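아루레티 공유 냉장고 사업 중간 보고서
수신: 드레날스카 재단 지역사업부 트레이시 스태니포스 님
작성: 은히라 움베이 (멘사 주민식당 운영 담당)
작성일: 2021년 9월 16일 목요일

1. 보고의 범위

이 보고서는 지난 3월에 지원금을 받은 뒤부터 지금까지 진행한 일을 적은 것입니다. 사업 계획서의 순서를 따라 식품 수거, 보관, 배분, 주민 교육, 예산의 순으로 적었습니다. 제가 한국어로 보고서를 쓰는 것은 이번이 두 번째이므로, 표현이 분명하지 않은 곳이 있으면 질문하여 주시기 바랍니다.

2. 식품 수거

아루레티 동네에서 남는 식품을 주는 곳은 시장의 채소 가게, 빵집, 그리고 과일 도매상입니다. 처음에는 빵이 제일 많이 들어왔습니다. 6월부터는 과일과 채소가 더 많아졌고, 빵은 오히려 줄었습니다. 빵집 한 곳이 저녁 할인을 시작하였기 때문이라고 들었습니다. 이것은 식품이 버려지지 않는다는 뜻이므로 나쁜 소식이 아니라고 생각합니다.

수거는 아침과 저녁에 합니다. 아침 수거는 안정되었습니다. 저녁 수거는 아직 사람이 부족한 날이 있습니다. 비가 많이 온 주에는 저녁 수거를 쉬었고, 그때 가게에 미리 연락을 드리지 못한 일이 한 번 있었습니다. 그 후에 연락 순서를 종이에 적어서 전화기 옆에 붙였습니다.

지금까지 받은 식품의 무게는 2000kg이 넘습니다. 계획서에 적은 목표에는 조금 못 미치지만, 여름에 무게를 재지 않은 날이 며칠 있어서 실제로는 차이가 더 작을 것입니다. 저울은 8월에 새것으로 바꾸었습니다.

3. 보관과 위생

보관은 이 사업에서 가장 많이 고친 부분입니다. 처음 계획에서는 들어온 식품을 한 냉장고에 모두 넣고 매일 저녁에 확인하기로 하였습니다. 그러나 이렇게 하니 채소가 빨리 시들고, 아래쪽에 있는 것은 며칠 동안 아무도 꺼내지 않았습니다. 지금은 프로나리라고 부르는 기록표를 사용합니다. 프로나리는 저희가 만든 한 장짜리 표이고, 넣은 날, 종류, 꺼낼 날을 적습니다. 글씨를 읽기 어려운 어르신을 위해서 색깔 스티커도 같이 씁니다.

냉장고 온도는 하루에 두 번 적습니다. 문을 오래 열어 두는 습관이 문제였는데, 꺼낼 것을 먼저 정하고 문을 여는 것으로 규칙을 바꾼 후에 온도 기록이 고르게 되었습니다. 청소는 매주 월요일에 합니다. 선반을 모두 빼서 씻고, 문 고무를 소독한 천으로 닦습니다. 보건소의 점검은 한 번 받았고, 지적을 받은 것은 손 씻는 곳의 비누가 떨어진 것 하나였습니다. 그날 바로 채웠습니다.
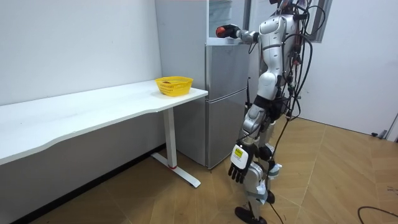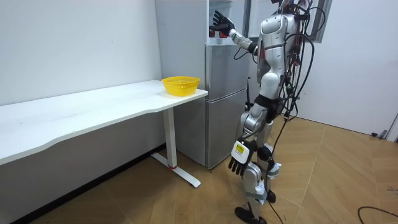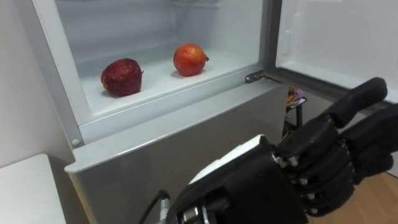

냉장고 안의 사과와 석류

과일을 보관하는 방법은 교육에서 질문을 제일 많이 받는 내용입니다. 많은 분이 과일은 전부 한 봉지에 넣으면 된다고 생각합니다. 그런데 사과는 익으면서 에틸렌이라는 기체를 내고, 이 기체는 옆에 있는 잎채소를 빨리 누렇게 만듭니다. 그래서 저희는 사과를 잎채소와 같은 칸에 두지 않습니다. 석류는 껍질이 두꺼워서 냉장고에서 오래 가는 편이고, 세 번째 사진처럼 사과와 석류를 서로 떼어서 놓으면 눌리는 곳이 생기지 않고 상한 것을 찾기도 쉽습니다. 다만 저희 식당에는 과일이 한꺼번에 상자로 들어오는 날이 많아서, 이렇게 넓게 놓을 수 없을 때는 상자 사이에 종이를 깝니다. 멍이 든 과일은 따로 골라서 그날 안에 잼이나 조림으로 만듭니다.

4. 배분

식품을 가져가는 가구는 현재 90가구입니다. 봄에는 등록을 부담스럽게 느끼는 분이 많았습니다. 신청서에 소득을 적는 칸이 있었기 때문입니다. 재단과 의논한 후에 그 칸을 없앴고, 이름과 식구 수, 먹지 못하는 음식만 적게 하였습니다. 그 후로 새로 오시는 분이 꾸준히 있습니다.

이용하는 시간이 저녁에 몰리는 것은 아직 해결하지 못하였습니다. 줄이 길어지면 뒤에 계신 분은 고를 수 있는 것이 적습니다. 7월에 번호표를 시험하였는데, 번호표를 받으려고 더 일찍 오시는 분이 생겨서 줄은 짧아지지 않았습니다. 번호표는 그만두었습니다. 다음 달에는 동네 골목을 나누어서 요일을 다르게 하는 방법을 시험하려고 합니다.

걷기 어려운 분에게는 가져다 드리고 있습니다. 배달은 제가 직접 하는 날이 많습니다. 이것은 오래 계속하기 어려운 방법이므로, 하반기에 배달 담당을 정하는 것이 필요합니다.

5. 주민 교육

교육은 보관 방법, 남은 음식으로 요리하기, 날짜 표시를 읽는 법으로 나누어 진행하였습니다. 참가한 주민은 모두 40명입니다. 요리 교육은 자리가 모자랐고, 날짜 표시 교육은 빈자리가 많았습니다. 날짜 표시는 따로 가르치지 않고 요리 교육의 앞부분에 넣는 것이 좋겠다는 의견이 있어서 가을부터 그렇게 합니다.

교재는 한국어와 영어로 만들었습니다. 베트남어 교재는 번역이 끝났으나 아직 인쇄하지 못하였습니다.

6. 예산

지출은 대체로 계획과 같습니다. 차이가 난 항목은 두 가지입니다. 전기 요금은 여름에 냉장고를 계속 강하게 돌려서 예상보다 많이 나왔습니다. 교재 인쇄비는 위에 적은 이유로 아직 남아 있습니다. 인쇄비의 일부를 전기 요금으로 옮겨도 되는지 재단의 허락을 부탁드립니다. 허락하시면 변경 신청서를 따로 보내겠습니다. 영수증 사본은 항목별로 묶어서 우편으로 보냈습니다.

7. 다음 기간의 계획과 요청

저녁 수거를 맡을 사람을 구하고, 요일을 나누는 배분을 시험하고, 베트남어 교재를 인쇄하겠습니다. 겨울에는 잎채소가 줄고 뿌리채소가 늘어날 것이므로, 서늘한 창고를 사용할 수 있는지 건물 주인과 이야기하고 있습니다. 답은 아직 받지 못하였습니다.

재단에서 방문하실 때는 화요일이나 목요일 오전이 좋습니다. 그 시간에는 수거와 정리를 모두 보실 수 있습니다. 방문 날짜를 정하시면 저에게 메일로 알려 주시기 바랍니다.

은히라 움베이 드림

붙임: 온도 기록 사본, 프로나리 기록표 양식, 교육 참가 명단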